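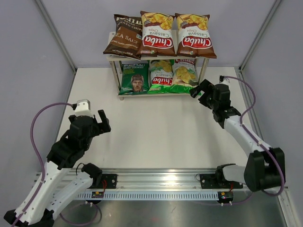
The right arm kept going after its camera stopped

2022-02-25

I lost most of this week to a cable, so I'm writing it down before I forget which parts I checked.

The job is shelf tidying. Two arms on a rail, a two-level rack, bags of chips that have been put back badly. The arms are supposed to find the ones that are upside down, pull them, turn them and set them back with the logo the right way up. Chip bags are awkward because they have no fixed shape and the printing bends with the bag. The Chuba cassava bags are good test items since the red logo is easy to find either way up.

The controller software is Dalovine, which we have used since August. The wrist modules are from Anen and they send images and gripper state back over one cable, the purple one. On each arm it runs from the wrist down the forearm, held with ties.

What happened was this. The right arm was reaching for the lower shelf, at the end nearest to it. It slowed down as it should on approach, and then it didn't stop. The gripper went under the lip of the shelf and lifted the end of the rack. I hit the stop button. One bag ended up on the floor and the rack had moved a little. I was standing back from the table and had no reason to put a hand in, but on another day I could have been straightening a bag.

I first blamed the detector. The bags on the lower level are partly covered by the upper shelf, and I assumed it had placed the grasp point too deep. I replayed the saved images through it and the grasp point was fine every time. I spent most of a day on that.

Then I looked at the timestamps. The last image the planner used was old. It was the same image over and over, and the planner had been correcting the arm toward a target based on where the gripper used to be. From its point of view the gripper was not getting any closer, so it kept asking for more.

I went back through the logs for the right arm and found 21 dropouts. Most were short and did no harm. The left arm had none. All of the bad ones came with the right elbow bent in the same range, which is where it sits when the arm reaches across to the low end of the rack.

The cable goes around the outside of the elbow on that side. I had tied it to the forearm with the elbow fairly straight, so when the joint closed up, the slack was gone and the pull went into the connector at the wrist. With the power to the motors off I moved the elbow by hand and watched the link status. It dropped on the second try. Pushing the connector back in with a finger brought it back.

So the mechanical cause was my own cable tie. I cut it, gave the loop more length, and put a new tie further up the forearm so the connector takes no load. I also swapped the cable for a new one from Ortuño, the same length and type, in case the old one was damaged inside. I haven't cut the old one open.

The part that bothers me more is the software. A camera link that drops should stop the arm. There was a timeout for it and it was set to 500 ms, which I had raised myself last fall when the old computer was slow and kept tripping it. I meant to put it back. The timeout also only checked that a message had arrived, and the driver was repeating the last image with a fresh message header. The check passed the whole time. Even at the right setting it would not have caught this.

Changes made so far:

Timeout is down to 50 ms.
The check now reads the capture time from the wrist module and ignores the message header.
If the image is stale the arm holds position, and the run has to be restarted by hand.
Approach force is limited near the rack, on both arms.
The cable is checked through the full elbow range before the first run of the day.

I tested the stale image check by unplugging the wrist cable with the arm moving slowly over clear table. It stopped. I did the same with the left arm and it stopped too. I have not tested it at full speed.

I've written to Wondetti, who sold us the rail and the mounting plates, to ask about a proper cable guide for the elbow. Ties are fine on the straight links, but the joint needs something that keeps the bend the same every time.

Still open: I don't know why the driver repeats old images instead of reporting an error. There may be a setting for it. Until I find out, the left arm runs alone and the right one stays powered down between tests.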